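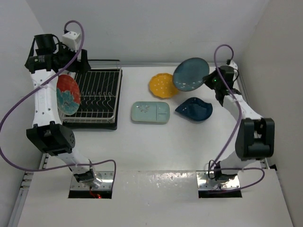
Two-arm cell with the rack at back left and five dishes in play.

Recording a dish rack task with two arms

These steps cover one station from setup to saved episode. We use them at Lulside for the Drundwood dish set, which stands at 3962 episodes so far.

Before you start

Check that the purple cables have enough slack for each arm to reach the rack. Start the Dritine recorder and confirm that both arms report their joint positions. Empty the rack and scatter the dishes. Mix the shapes — round plates, a divided tray, the teardrop dish — and change the layout every time.

Record an episode

1. Put both arms in the home pose and press Record.

2. Pick up a dish by the rim with the nearer arm. The left arm does most of the loading. It can be over the slots with one plate while the right arm lifts the next.

3. Lower the dish into a slot on edge and open the gripper slowly. If it leans on its neighbor but stays up, leave it and go on.

4. Work through the rest. The dark blue dish lies flat and is the hardest to grip, so tilt it up with the fingers before you lift. 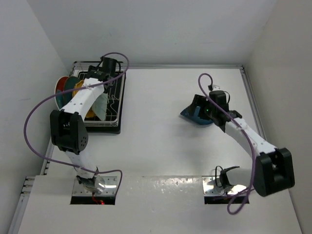

5. Return both arms home and press Stop. Discard any episode that runs past 400 seconds.

Label and save

Mark each episode as success, partial or fail. Keep drops and second tries if you finished the task — the model needs to see recoveries. Write down the layout number and upload in batches of 7. Batch 306 has its labels in the old format, so don't copy from it.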